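The Bird at Number Two

The goose came to Fokby in the spring, and by midsummer it had taken the whole of the harbor path for itself. It was a big gray bird with a bad left foot. It slept under the mailboxes of the Hustuma house, and when a person came for his mail, it put its neck low to the ground and ran.

The first one it bit was Kauko Partanen. He was carrying a bag of potatoes from Pitkänen, the only shop we had, and he did not want to put it down. The goose took hold of his trousers at the back of the knee and would not let go. Kauko walked like this all the way to his own gate, with the goose hanging on behind him, and he did not shout, because he was a man who did not like to be looked at from windows.

But Hanne Laitinen had a camera above her door. She had put it there the winter before, when somebody took her snow shovel. The camera saw everything, the potatoes also. Her daughter Vilja, who was eleven, sent the video to one friend, and in the morning it had been watched by 1,466 people. Fokby has 70 houses.

"It is not a kind thing to do," said Hanne.

"He looks good in it," said Vilja. "He is very calm."

Kauko did not own a computer. He learned about the video from Eero Kiiskinen, who stopped his car in the middle of the road to tell him.

"You are famous in Portugal," said Eero.

"I have never been to Portugal."

"You don't need to go. They have written under it. One woman wants to know if you are married."

Kauko went home and sat in the kitchen. His knee had a mark on it the color of a plum. He had been married for thirty-one years and a widower for six, and he thought it was strange that a person so far away should ask, when here they all knew and for this reason did not ask anything.

The next day he went again to the shop. He could have taken the upper road, but he took the harbor path. The goose stood up when it heard him. He had a slice of rye bread in his jacket, and he threw it. The goose looked at the bread, and walked over it, and bit him in the same place.

After this, people began to come. They came from the town by car and stood by the mailboxes with their telephones held out. A young man in white shoes was chased into the water. The television company Putard called Hanne and offered her 500 for the first video and any later ones, and she said that she must ask the man with the potatoes.

She had lived across from Kauko for nine years and had never been in his kitchen. She noticed that he had only one chair at the table. He got up and brought another from the bedroom, with a shirt still on its back.

"They want to put music on it," she said.

"What kind of music?"

"I did not ask. Something quick, I think."

Kauko thought for a long time. "Ulla would know what to do with the bird," he said. Ulla Oksanen had kept geese when she was young, before she moved away to live near her son. "I could write to her. I have been meaning to write to her since Christmas."

"Then write," said Hanne. She drank her coffee and did not hurry. When she left, she forgot to ask him again for his answer, and he did not bring the second chair back to the bedroom.

Ulla's reply came by mail, and for that he had to pass the goose. He stood with his back against the boxes and read it there, holding the empty potato bag in front of his knees.
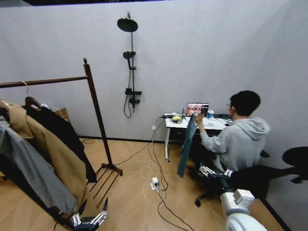

TURKU, August

Dear Kauko,

My son showed me the video before your letter came. I knew your walk at once. I said, this is Kauko, he will go home with that bird on him before he will ask for help, and I was right.

You must not feed her. I say her, and you can trust me. She has had a nest close to those mailboxes and something took it, a fox or a mink, and she has stayed to guard the place. A goose can stay angry for a whole summer. In the fall others will fly over, and one morning she will go up with them. Until then walk slowly, do not look at her face, and stay on the water side — she thinks the other side is hers.

I am well. The new room is small but it has morning sun. I don't know people here yet. They are polite on the stairs.

Tell me who has my house now and if they cut the currants.

Ulla

He folded the letter and put it inside his jacket. The goose was sitting three steps away with her bad foot pushed out to the side. Across the road Vilja had come out on the doorstep in her socks, and over her head the little camera was looking at them both.

"Are you going to run?" she called.

"No," said Kauko. He moved over to the water side and began to walk.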